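Workroom check, Judomau building, ground floor
2018-10-01

Form supplied by Zetov. I've kept their numbering and put my comments under each item, as the tick boxes leave no space for anything useful.

## 1. Floor and walkways

- [x] Main walkway clear
- [x] Floor free of spills
- [ ] Mats lie flat

The mat by the door curls at one corner. It was reported last time and signed off as "monitored". I don't know what monitoring a mat involves, but it still catches a shoe. Tape it down or take it up.

## 2. Doors and exits

- [x] Exit sign lit
- [x] Door opens without a key from inside
- [ ] Door closes fully on its own

The closer stops short and the door has to be pulled the last bit. The Baloyi sticker on it says serviced. I would like to see what was done, because the arm is stiff and there is old dust in the hinge.

## 3. Lighting

- [x] All ceiling lights working
- [x] Adequate at table height

The form asks for 800 lux at the work surface and the meter gave me that and a little more. Fine. I'm less convinced by the question "Is the lighting pleasant?", which I have left blank.

## 4. Walls and sockets

- [x] No cracked socket covers
- [x] Plain wall behind table sound, no loose fixings
- [ ] Portable appliance labels in date

Two labels have faded past reading. An unreadable label counts as no label, whatever the covering note says. Retest both items by November.

## 5. Tables

- [x] Surface clean
- [ ] Panels level with each other
- [ ] Legs locked

The white top is in two panels, and the join runs straight across the middle. Sarkano's leaflet calls this type "seamless in use". I ran a steel rule over it in several places and felt a small lip near one end. It won't hurt anyone, but it could tip a cup if one was slid across instead of lifted. One leg lock was not pushed home. I pushed it home, and I have still marked it as a fail, as that was the state I found it in.

## 6. Cables

- [ ] No cable hanging where a foot or chair can catch it
- [x] No damaged outer covering seen

Cables go over the front edge of the table and down towards the floor. The last sheet had a tick here. I can't agree with it. Clip them to the underside or bring them down a leg. The clips are cheap and there is a bag of 15 in the cupboard, unopened.

## 7. Small items and cups

- [x] Cups are metal, no glass on the table
- [x] Cups free of sharp rims
- [ ] Small parts put away when not in use

The stainless steel cups are the right choice. I ran a finger round each rim and found nothing to complain of, which annoyed me slightly after the length of the supplier's note on the subject. Standing them upside down is fine for a clean table, less so for one that has only had a quick wipe.

The small red building brick is the sort of thing that ends up on the floor and then under a heel. A lidded tub would do. "Staff are aware" is written against this item on the old sheet, and I have crossed it out.

## 8. First aid and paperwork

- [x] Box present
- [ ] Contents match list
- [ ] Previous actions closed

The list says 16 plasters and there are fewer. Of the previous actions, the mat and the cables were both marked closed and neither is. I would ask that whoever closes an item next time goes and looks at it first.

## Result

Room may stay in use. Items 5 and 6 to be put right before the next session, the rest by November. I'll recheck the cables myself and won't accept an email saying they have been done.
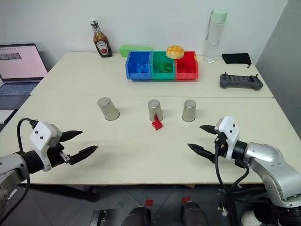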